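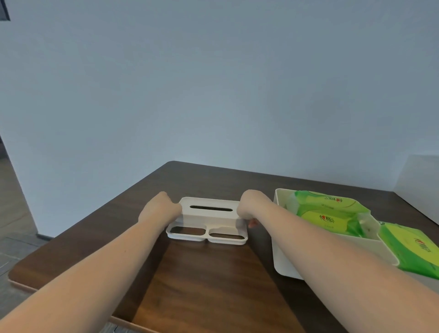 Le couvercle de la boîte à mouchoirs, tenu à deux mains.

Qui sommes-nous

Plastetti enregistre des gestes manuels et les livre sous forme de séquences annotées aux équipes qui entraînent des robots manipulateurs. La société a été créée par Yeison Cuadros, automaticien, et Zdeňka Kubíček, qui venait de l'emballage plastique. Le bureau et la salle de prise de vues se trouvent au même étage.

Notre service principal s'appelle Meltolley. Le client choisit une tâche domestique – ouvrir une boîte, changer une recharge, ranger un tiroir – et reçoit 200 séquences, filmées du point de vue de la personne qui travaille. La formule étendue en compte 800. 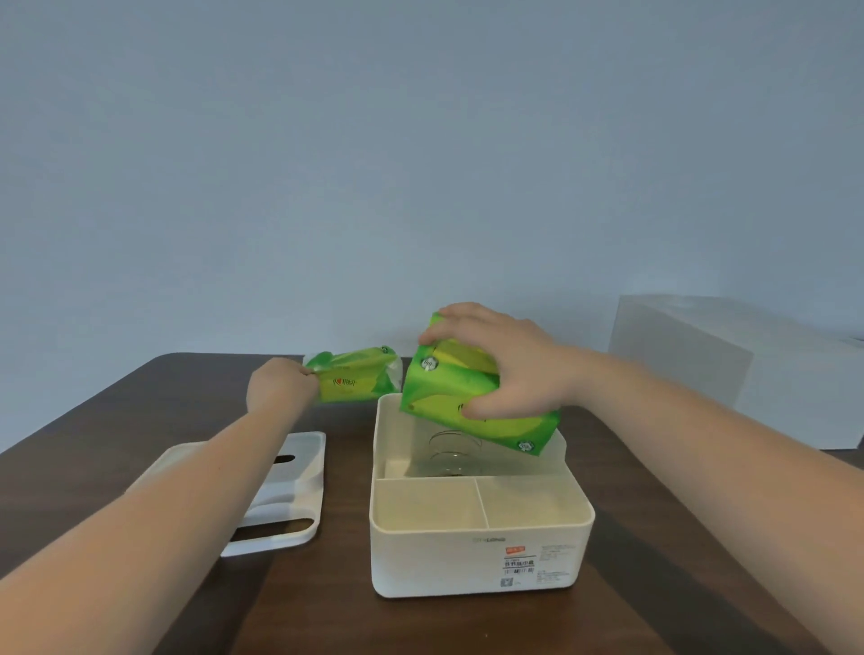
Les tâches à deux mains sont les plus demandées. Les emballages souples se déforment dès qu'on les saisit, et une pince réglée pour un objet rigide les gère mal. Chaque séquence est relue par 2 annotateurs avant livraison.

Griseo, notre outil de relecture, est fourni avec les deux formules. La version en ligne date du 6 janvier 2018 ; la prochaine est prévue en février. Les demandes de devis passent par le formulaire de contact.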